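Gripper Comparison: Bench Inspection Checklist, Two-Arm Cell

Piltetano workshop, April round. Fingers under test: Lorker (slim) and Teoh (wide pad). Controller: Vodudow, stock settings.

Work down the list before each block of trials. Mark OK, FIX or N/A and write a comment even when everything passes. The comments are the best part of this sheet, so please keep them coming!

Part 1. Fingers and pads

1.1 Finger straight, tip not chipped. OK
Comment: Sight along it from the base. A thin finger is a joy around card boxes and sleeves, but a small bend throws off the whole approach.

1.2 Finger seated square in the base, no wobble by hand. OK
Comment: Redo this after every swap, power off.

1.3 Wrist camera gives a clear view past the finger to the part. OK
Comment: Love this angle. The left wall of the clear box and the gold card inside it can both be found, even with the finger in front of the wall. The printing on the card is too small to read at this distance, and we don't need it for the pick.
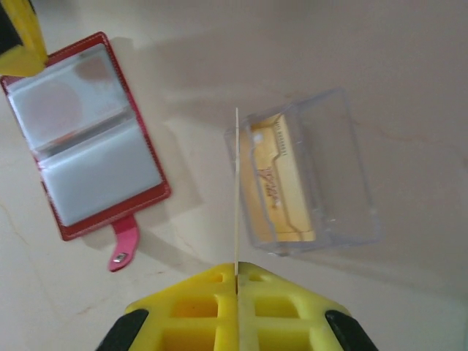
Page 2 of 4

1.4 Clear plastic tested as well as solid colors. OK
Comment: The red card holder is the easy one, with white stitching to give the camera an edge. The frosted box is where cameras really differ, so run both.

1.5 Tabletop wiped. FIX
Comment: A few reddish-brown specks toward the lower left. Clean before the next block.

Part 2. Arms and cables

2.1 Mounting plate screws tight on both arms. OK
Comment: Check the corners with the short key, then push on each plate.

2.2 Cables have slack at every joint through full travel. OK
Comment: Run the slow sweep at 4 percent speed and watch the purple loops at the elbows. Very happy with this routing, it beats the old one by a mile.

2.3 Arms stop before contact when both work over the tray. OK, WATCH
Comment: The grippers get very close over the red-framed tray. Great for handoffs, and the reason we keep a hand near the stop button for the first 60 cycles.

2.4 Loose tools off the front ledge. FIX
Comment: Yellow-and-black pliers at the far left. Put them back in the drawer.
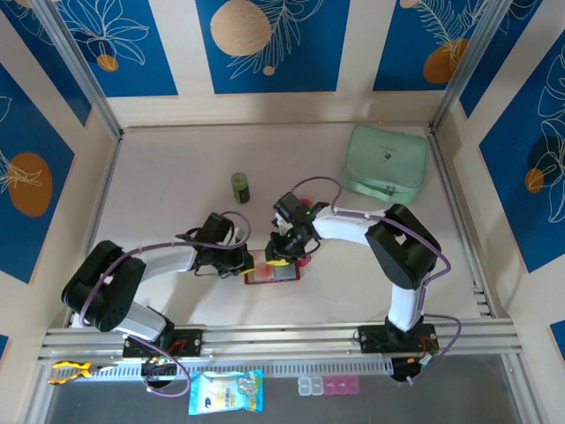 Part 3. Controller and stop

3.1 Emergency stop halts both arms. OK
Comment: Tested from each side of the cell. Crisp, no drift that I could feel.

3.2 Grip force limit loaded for the finger in use. OK
Comment: The limits are saved per finger set now. Such a nice change! Read the name on the screen before you press start.

3.3 Cycle counter reset at finger change. FIX
Comment: Still showed 375 from the Lorker set. Reset it and initial the log.

Repeat Parts 1 and 2 whenever fingers are changed. Open FIX items get cleared before the Teoh block starts.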